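Thursday, 11th April. Gretivden House, drinkware record.

The colored tumblers were brought out for review this morning, together with the orange tray.

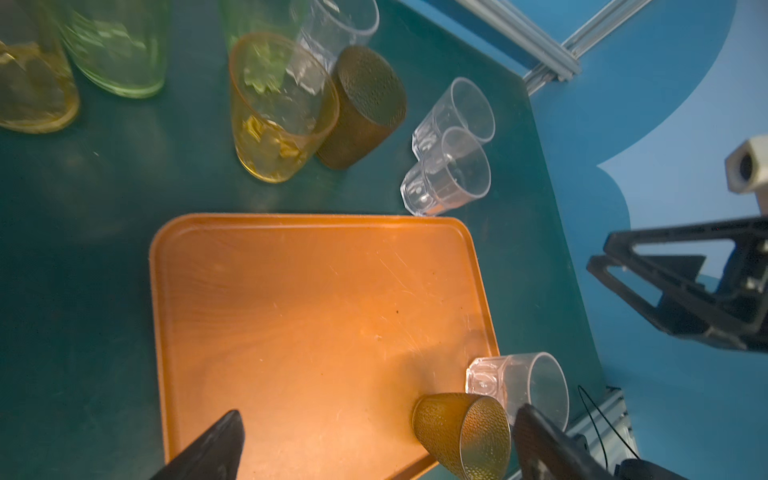 Pranab Gamage

The tray shows fine scratches and remains fit for service. Several cups have a dimpled finish and should be stored apart from the smooth ones. Mr. Procházka asked that the Destville order of December be kept on file.
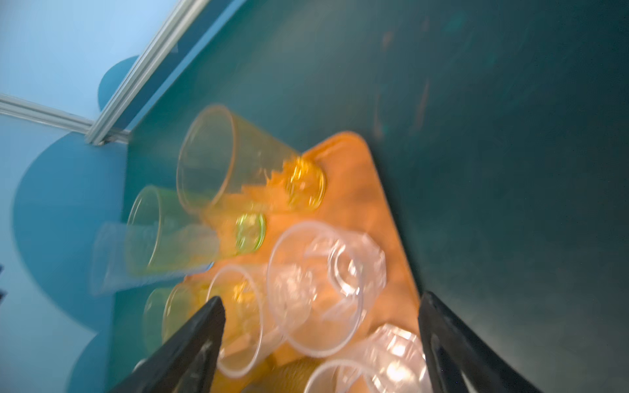

Seven cups on their sides on the tray.

Cups are to be stood upright before any tray leaves the room.

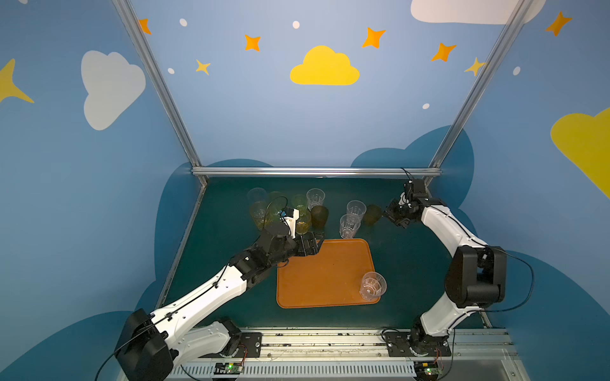

One clear cup on the tray, the others behind it.

The seating plan for the Chowdhury reception was received at noon. Each table will have a mix of clear and amber.

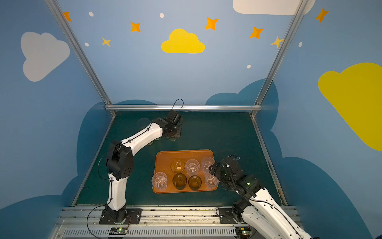 Two rows to a tray will be the rule for the reception. The linen count is held over until Mr. Procházka returns.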